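Pressemitteilung

Vusden, 02/08/2020

Goltar bringt waschbare Tischwäsche für Gastronomie und Vereine auf den Markt

Neue Serie Lakwood ist ab Oktober lieferbar, Mietmodell für kleinere Betriebe

Die Textilfirma Goltar aus Vusden erweitert ihr Angebot um eine Serie von Tischwäsche, welche für den täglichen Gebrauch in Restaurants, Kantinen und Vereinsräumen bestimmt ist. Die Serie trägt den Namen Lakwood und umfasst Tischdecken, Läufer und Servietten. Die Auslieferung an die ersten Kunden beginnt im Oktober.

Viele Gastbetriebe haben in den vergangenen Monaten ihre Tischwäsche öfter wechseln müssen als früher. Damit steigen die Kosten für die Wäscherei, und das Gewebe wird schneller dünn. Goltar hat deshalb eine Baumwolle mit dichterer Webung gewählt. In den eigenen Prüfungen wurden die Decken 100 Mal bei hoher Temperatur gewaschen und danach auf Einlaufen, Farbe und Festigkeit der Naht kontrolliert.

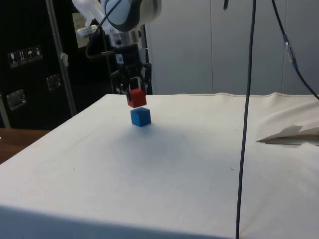 Weiße Decke auf einem großen Tisch, darauf ein blauer Würfel, darüber ein roter im Greifer.

Die Decken werden in 26 Größen angeboten, von der kleinen Mitteldecke bis zum Format für lange Tafeln. Der Saum ist doppelt gelegt und an den Ecken verstärkt. Neben Weiß gibt es die Farben Sand, Steingrau und Dunkelgrün. Sondermaße sind möglich, die Lieferzeit verlängert sich in diesem Fall um zwei Wochen.

«Wir haben mit den Betrieben lange gesprochen, bevor wir den ersten Meter gewebt haben», sagt Rhodri Jarman, Geschäftsführer von Goltar. «Der häufigste Wunsch war sehr einfach: Die Decke soll nach einem Jahr noch so liegen wie am ersten Tag. Über Muster und Verzierungen hat man mit uns viel weniger gesprochen.»

Gewebt wird die Serie bei dem Partnerunternehmen Işık, mit welchem Goltar seit acht Jahren zusammenarbeitet. Der Zuschnitt und das Nähen erfolgen in Vusden. Für die neue Linie wurde dort ein zweiter Nähsaal eingerichtet.
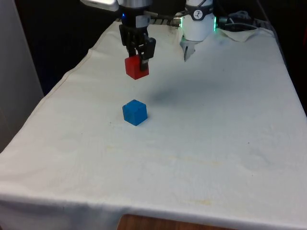 Für kleinere Betriebe führt Goltar gleichzeitig ein Mietmodell ein. Der Kunde bekommt einen festen Bestand an Tischwäsche, die gebrauchten Stücke werden einmal in der Woche abgeholt und gegen saubere getauscht. Beschädigte Teile werden ohne zusätzliche Berechnung ersetzt, sofern es sich um normale Abnutzung handelt. Das Grundpaket kostet 198 Euro im Monat. Die Mindestlaufzeit beträgt sechs Monate.

Vereine und Schulen, welche die Wäsche nur für einzelne Veranstaltungen benötigen, können sie auch tageweise ausleihen. Eine Reservierung ist ab September telefonisch oder im Verkaufsraum in Vusden möglich. Musterstücke von allen Farben werden auf Anfrage kostenlos verschickt.

Über Goltar

Goltar stellt Heim- und Objekttextilien her. Das Unternehmen beliefert 1000 Kunden aus Gastronomie, Hotellerie und öffentlichen Einrichtungen. Der Sitz der Firma befindet sich in Vusden.

Pressekontakt

Goltar, Abteilung Kommunikation, Vusden
Abdruck honorarfrei, um ein Belegexemplar wird gebeten.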